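Flalham Caregivers and Poor Sleepers List
Print this message | E-mail this message to a friend

From: Abrehet Ayele
To: the list
Date: April 28, 2019
Subject: Re: Napping after a broken night

Tiruwork Abera wrote:
> I have been up before dawn most nights since we moved my father in with
> us, and by the middle of the afternoon I could sleep standing up. My
> sister Ana says a nap will only make the nights worse. My doctor says a
> short one is fine. Does anyone here nap, and if so, how long do you give
> yourself? I'm also wondering whether to give up my afternoon coffee,
> which I would miss terribly.

Dear Tiruwork,

Your note took me right back to the first year with my aunt, when I used to fall asleep over the ironing and wake up with no idea what day it was. I'm so glad you wrote. I do nap, and I have for a long while now, though it took me a good deal of fumbling to find a way that suits me.

At first I did it all wrong. I would lie down on the real bed, under the real blankets, with the curtains pulled, and come up again at suppertime feeling like I'd been dropped down a well. Then of course I was wide awake at midnight, listening to the refrigerator. So I think Ana has a point – a long nap late in the day did my nights no good at all. But your doctor has a point too, and these days I lie on the couch right after lunch with the kitchen timer set, shoes off, a light throw over my feet (the old green one, for those of you who have been to the house). Some days I sleep and some days I just rest my eyes, and I've stopped minding which.

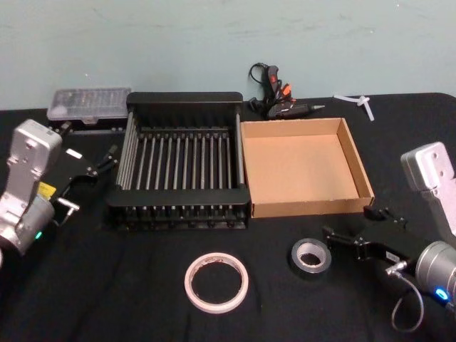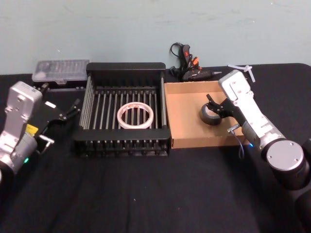

Same pale wall in the next two.

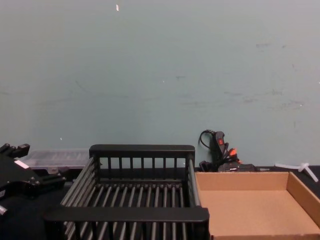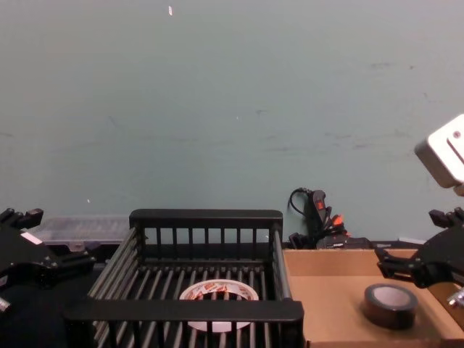
How late in the day is too late for a nap? For me the cutoff is three in the afternoon, and if I miss it I go for a slow walk and hold out for an early bedtime.

As for the coffee, I cut back by stages. I had been a three-cup woman, with the last one at four o'clock, and I moved that last cup back a little every few days until it was part of lunch. The headaches I had been dreading never really came. In the afternoon I have barley tea now, which my neighbor Abdella brings me by the bagful, and I've grown fond of it – it wants a long steep and a little honey, whatever he tells you.

I also kept a sleep notebook for a while, and I'd suggest it if you are the notebook sort. I wrote down when I got up, whether I had napped, and what was on my mind in the night. That last column turned out to be the useful one for me. It was nearly always the pharmacy, or who would sit with my aunt while I was out. My cousin took over the pharmacy runs in July and I slept better that very week, so do ask for help with the small errands, even if you feel silly asking.

I did try the Zultetti sleep app that somebody mentioned on here, and I lasted 6 nights. The rain sounds were lovely but the morning score made me fret, and I have enough to fret over.

Do please tell your doctor if you find yourself getting drowsy at the wheel. I let that go on much too long before I said anything, and I wish I had spoken up sooner.

Write again and let us know how you and your father are getting along. I'm usually at the computer by mid-morning, once the breakfast things are put away.

Warmly,
Abrehet

Print this message | E-mail this message to a friend

Recent messages on this list
Weighted blankets in warm weather
Re: Baby monitors for a parent's room
Asking a sibling to take a night
Re: Waking before the alarm
Barley tea, hot or cold?
Re: Respite care and how to bring it up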